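Skolta Members' Forum > Visits and Open Days > Report on the January open day at Memthorpe

Posted by: a_joshi_visits
Subject: Report on the January open day at Memthorpe

Members are advised that the report on the January open day is now available for comment. The visit was arranged through the Skolta visits program and hosted by the Memthorpe handling laboratory. There were 28 members in attendance. I am grateful to those who sent me their notes promptly.

The morning began at 9:30 with a short safety talk, followed by a presentation on how the laboratory gathers examples of everyday handling tasks. Staff use hand-held grippers for this purpose, and the recorded movements are later used to train robot arms. The host reported that the Palano group of household tasks now holds 367 recordings, of which 47 concern glassware.

Most of the discussion afterward concerned the glassware station, and I have therefore given it the most space in this report.

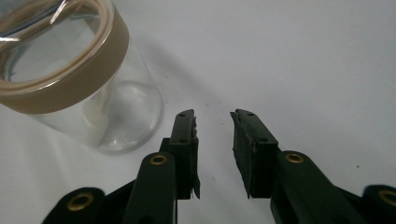
Glassware station, Memthorpe open day. Clear jar and hand-held gripper.

Glass remains a difficult material for this work. A camera may pick up the table through the wall of a jar as readily as the jar itself, and reflections along the rim change with each small movement of the tool. The host explained that the station is kept plain so that these effects can be studied before other objects are introduced.

Comments and corrections are invited before the report is placed in the members' library.

Ashok Joshi
Visits Coordinator

----------

Posted by: fenwright
Subject: Re: Report on the January open day at Memthorpe

Thank you for the report. I wish to register a reservation regarding the glassware station. A single jar on a white surface bears little relation to a kitchen counter or a packing bench. Members who are considering this equipment for their own premises should not draw conclusions from it. I raised this point during the question period and did not consider the answer complete.

I would also ask that the report state the number of recordings in which the object was dropped or missed. The total alone is of limited use.

----------

Posted by: lowell_packaging
Subject: Re: Report on the January open day at Memthorpe

I respectfully disagree with fenwright on the first point. The open day was announced as a view of how recordings are made, and the program said so on its first page. It was not offered as a trial of finished equipment. My own firm fills jars for a living, and I found it useful to see the approach to the glass at close range without other items in the way.

On the second point I agree. The figure for missed grasps should be requested.

----------

Posted by: a_joshi_visits
Subject: Re: Report on the January open day at Memthorpe

Both remarks have been noted. I have written to the host to request the figure for missed grasps and will add it to the report when it is received.

With regard to the plain surface, the wording of the report will be amended to make clear that the station represents an early stage of the work. I would add that the position of the fingers was itself a subject of the talk. Operators are asked to bring the tool in low beside the glass, and to give attention to the distance between the fingertips and the wall of the jar. 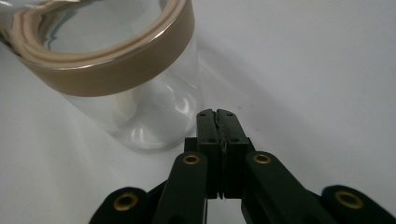
The same approach is practiced by new operators for 3 sessions before their recordings are accepted. Several members asked whether the practice recordings are kept. They are kept, but in a separate group, and they do not form part of the totals given above.

----------

Posted by: valcarcel_desk
Subject: Re: Report on the January open day at Memthorpe

The Valcárcel office had two members present. We support the amended wording. We also request that future visits allow a longer question period, as ours was closed at 11:45 with hands still raised.

----------

Posted by: fenwright
Subject: Re: Report on the January open day at Memthorpe

The amendment is acceptable to me. I maintain that a cluttered bench should be shown at the next visit, and I ask that this request be forwarded to Memthorpe with the other correspondence.

----------

Posted by: a_joshi_visits
Subject: Re: Report on the January open day at Memthorpe

Forwarded this afternoon, together with the request from the Valcárcel office. The thread will remain open for further corrections.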